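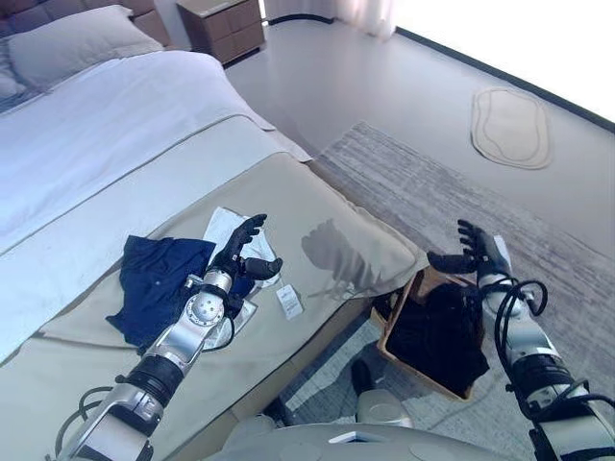
The Cirnska is a two-armed laundry and bedroom robot sold by Gronbridge, and we list it on this page with some reservations. We went to the open day at the Plesomov showroom in June to see it work before we agreed to carry it. The demonstration was set up in a furnished bedroom, and the job was clothes: a navy garment and something white lying on the bed runner, a tan basket of black clothing on the floor alongside, and a black five-fingered hand over each. That's a fair test of a home robot. It is also a fairly kind one, with a pale floor, plenty of window light and dark clothes that stand out well against the bed.

What you get
The base unit with both arms and both hands, the charging dock, a wall tablet and the Tedesco software package for the first year. After that the software is a subscription. We asked what the robot can do without it and were told "basic functions." We asked for a list of those and are still waiting for one. The basket isn't included.

What we saw
The robot picked up single garments from the bed and put them in the basket. It did this slowly. One pickup took two tries and another was skipped until an operator stepped in with the tablet. Folding was on the printed program for the day but was not shown to our group. Rosalba Negri, who ran the session for Gronbridge, said folding would come in a later update and that buyers should judge the machine on sorting and collecting. We are doing so.

She was straightforward about the operator, to her credit. The brochure says "fully independent," and we have left that phrase off our listing until someone shows us a full session with the tablet out of reach.

What we would want to know before buying
Gülizar Güneş from our service desk spent most of her time looking at the cables, which loop along the outside of the arms. Her view is that anything hanging free near bedding will catch sooner or later. Gronbridge says it has had no such reports. The robot has been in paying homes for about 7 months, so that may not mean much yet.

Rugs are another open point. There was a large one beside the bed and a small mat farther back, and we didn't see the robot cross either. The manual says low-pile rugs are fine if the edges lie flat. Stairs are out of the question.

The noise was acceptable for a bedroom in the daytime. I wouldn't run it next to anyone sleeping.

Ordering
Stock number 2054. Warranty is 2 years on the base and arms. The hands are treated as wearing parts and are covered for the first year only, and replacements are priced singly, left and right. Ask us for the current figure, because it has moved once already. The battery is rated by the maker for 2000 charges, a number we have no way to check.

A deposit is taken on order and is refundable until the unit ships. Home trials are not offered at this time. We have asked for them.

Page last changed December 29, 2020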